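Grindis Maple Play Board with Shape Blocks
Flat work board and solid-color block set for tabletop sorting, matching and arranging

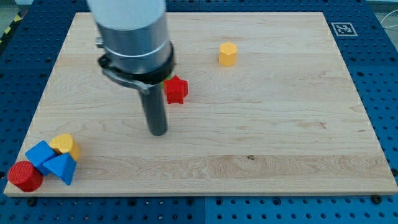
Product overview

The Grindis board is a plain rectangular work surface in maple, supplied with a set of shape blocks in red, blue, yellow and green. The board gives the blocks a defined area on a larger table and a pale background against which the colors separate clearly. It has no printed grid, no recesses and no raised rim. Blocks stand directly on the wood and can be placed anywhere on it.

The board is sold alone, with the standard block set, or with the standard set and the extension bag. Blocks are also sold by shape for replacement.

The board

Material: maple
Form: rectangular, flat on both faces
Finish: clear hardwax oil, matte, both faces and all edges
Grain: runs the long way
Edges: eased by hand after sanding
Corners: square, lightly broken
Feet: none fitted; self-adhesive felt feet in the accessory packet
Load rating: 50 lb, evenly distributed, board fully supported

Maple is graded by eye before cutting. Fine wavy figure, darker bands and small tight knots are accepted on either face. Open knots, bark inclusions and splits are not. Boards from the same order will differ in tone, and we do not match pairs unless the order note asks for it. Matching adds up to 80 days, depending on the stock in the drying room.

The board may be used on any flat table, including perforated bench tops. On a perforated top leave the felt feet off – a foot that lands half over a hole will peel at the edge and collect dust.

The blocks

Each shape is cut oversize, sanded to profile and color-coated on every face. There is no top or bottom to a block, so it can be presented upright, lying down or on a side face.

Shapes in the standard set:

Cylinder. Stands on either flat end. Rolls when laid on its side.
Triangular prism. Stable on any rectangular face. Stands on a triangular end on a level surface.
Hexagonal prism. Stands on either end or on any of its six sides. The most stable of the shapes when stood upright.
Five-pointed star. Extruded to full block depth. Rests on two points when upright, or flat on either star face.
Rounded shield. Curved profile on one face. Will lean against another block and is normally used as the last piece in a cluster.

The assignment of colors to shapes varies between production runs, and duplicates of the same shape and color are normal. If your activity depends on a particular combination, state it in the order note and Kalliopi Krasniqi in dispatch will confirm what is on the shelf before the order is charged.

Coating

The block coating is a water-based color lacquer with a satin top coat. It resists dry handling and brief contact with a damp cloth. It does not resist alcohol, solvent cleaners, dishwashers or soaking. Under strong overhead light the satin coat shows a mild highlight on curved faces. A matte top coat is available to order for customers who photograph their layouts. It marks more easily than the satin.

Color is consistent within a batch. Batch labels are on the carton, not on the blocks. Keep the label if you expect to order replacements.

Suggested layouts

The set is supplied without an activity book. The layouts below come from the sheet prepared by Maritza Quispe for the Zesville workshop and are reproduced here for reference.

Corner cluster. Group four or five blocks tightly in one corner. Move them out one at a time to open positions on the board, then return them in reverse order.

Single target. Stand one block alone with clear wood on all sides. Place a second block beside it without contact. Reduce the gap on each turn.

Sort by color. Begin with the blocks mixed. Divide the board into zones with masking tape on the table edge, not on the oiled surface.

Sort by profile. As above, disregarding color. The cylinder and the prisms may be placed end-up so that only the outline is compared.

Partly hidden. Stand a tall block in front of a shorter one and identify the rear block from the part that shows. Works best at seated eye level.

For group use, allow one board to a table. Boards placed edge to edge will not sit perfectly flush, owing to the broken corners.

Care

Wipe the board with a dry or barely damp cloth, along the grain. Dry at once. Do not stand it on edge near a radiator. A board stored with one face against a cold wall may cup slightly. Lay it flat with the hollow side down for a few days and it will usually recover.

Re-oil when the surface looks chalky or when a drop of water no longer beads. Apply a thin coat to both faces, wait 20 minutes, and wipe off all excess. Oiling one face only will cause cupping.

Scuffs from colored blocks can be lifted with a white eraser. Deeper marks require a 240-grit pad, used lightly with the grain, followed by oil. Do not sand the blocks.

Storage

The blocks ship in a drawstring cotton bag. The board ships in a cardboard sleeve, which may be kept for storage. Store the board horizontally, with nothing heavier than the block bag on top. Relative humidity between 40 and 60 percent is suitable.

Ordering

GR-50 Board only
GR-66 Board with standard block set
GR-80 Board with standard block set and extension bag
GR-90 Extension bag only

Replacement blocks are ordered by shape and color, for example "star, red" or "hexagonal prism, yellow". Single blocks are sent in a padded envelope. Orders that include a board go by parcel carrier and need a signature.

GR-66 is also stocked by Benduseo. Stock held there is from the same production runs, but custom coatings and matched boards are available from us only. Warranty claims for boards bought through Benduseo should still be addressed to the workshop.

Warranty

Boards are covered against splitting and delamination of glue lines for two years from delivery. Cupping caused by one-sided oiling, heat or soaking is excluded, as is normal wear to block coatings. Send a photograph of the fault with the order number to Jasmina Hoxha at the workshop desk. Do not return a board before a claim number has been issued.

Revision notes

Page last revised Jun 15, 2021. Load rating restated for a fully supported board. Former part number GR-60 withdrawn and replaced by GR-66 – the board is unchanged, and the block set now includes the rounded shield. Remaining GR-60 sets will be sold without the shield until August, after which only GR-66 will be supplied.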